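Group 3: Bushra Khattak, Jawad Afridi, Kylie Ellery
Submitted 11/30/20

# Litter and Room Waste at Storkness Guest House

## Background

Storkness is a guest house near the Jisunholm ferry landing. The owner pays for trash pickup by weight and wanted to know how much of the guest room waste could go to recycling. Our course asked for a small field study, so we took this on in September.

## Method

We collected the bags from the guest rooms each morning for 20 days. Each item was sorted by hand into one of 5 groups: paper, food wrappers, bottles and cans, food scraps, and other. Shahzad Malik lent us the scale from the chemistry lab. Items picked up off the floor were logged with the bin contents, as housekeeping does not keep them apart.

## Results

We logged 2142 items. Of these, 1497 were paper or bottles and cans, the two groups the town accepts. Food wrappers were the next largest group. Most of them had a plastic or foil layer and had to go in the regular trash.

Paper was often stained with coffee, and we did not agree at first on how to count it. Kylie wanted to reject all stained paper. We ended up counting it as paper unless it was soaked through.

## Problems

- Two bags were thrown out before we got to them.
- The scale could not read very light items, so we dropped weight from the results and used item counts only.
- Each room has a single bin, so guests had no way to sort.

## Next steps

We suggest a second bin in each room with a plain label. Fouzia Mohmand has offered to repeat the count in spring if the owner agrees to the bins.

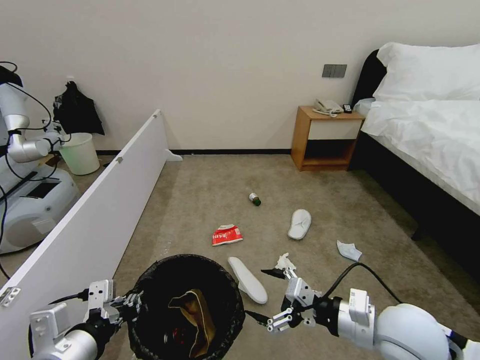 The label should be tested on a few rooms first, and the count should use the same 5 groups so that the two sets of numbers can be compared.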